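Section 3. Working with Hand-Held Grippers in Shared Office Areas

3.1 Purpose

Tidying and fetching tasks at the Grallthorpe site are being moved in stages to the Clerix automated service. Before a task is handed over, employees carry it out themselves with a pair of hand-held grippers so that the motions can be recorded. Employees remain responsible for the task until the site supervisor confirms the handover in writing.

3.2 Before You Begin

1. Confirm that the task appears on the current Maglaya task list.
2. Check that the marker cube on each gripper is clean and firmly seated.
3. Open and close both grippers fully, 3 times each.
4. Tell people working nearby that a session is about to start.

Note: Taking part is voluntary. Refusal has no effect on duties or pay.

3.3 Performing the Task

1. Stand facing the cabinet or shelf, with one gripper in each hand.
2. Raise one gripper to the item. Keep the other lower and clear of it.
3. Close the jaws slowly on cloth items and bags. Do not pull on the hook or rail.
4. Move at your usual working pace. A session lasts no longer than 30 minutes.
5. If an item is dropped, leave it on the floor and end the recording before picking it up.

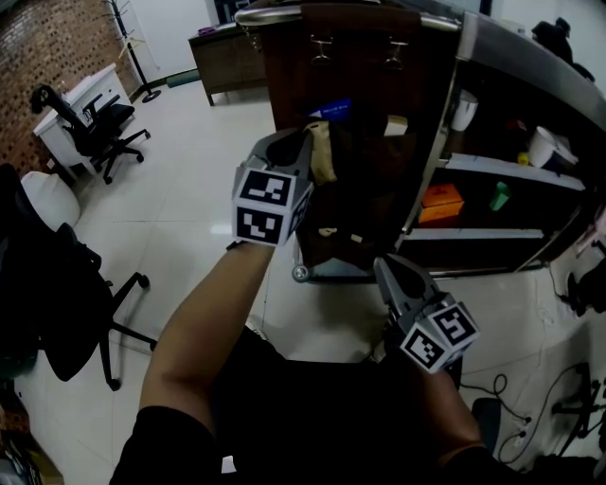
Figure 3-1. Left gripper reaching toward an item hanging at the front of a cabinet.

Caution: Keep cables out of the walking path. Do not step backward while looking at the grippers.

Caution: Stop at once if you feel strain in the wrist or shoulder. Do not resume the same day.

3.4 Changes to Daily Duties

Once a task has been handed over, the employee who performed it is assigned to checking and exceptions. Checking means inspecting the area 2 times per shift and correcting items that have been put in the wrong place. Time spent on corrections is to be logged as regular work.

Working hours are not reduced as a result of a handover. Questions about reassignment should be sent to the Rastau operations office.

Revised November 2024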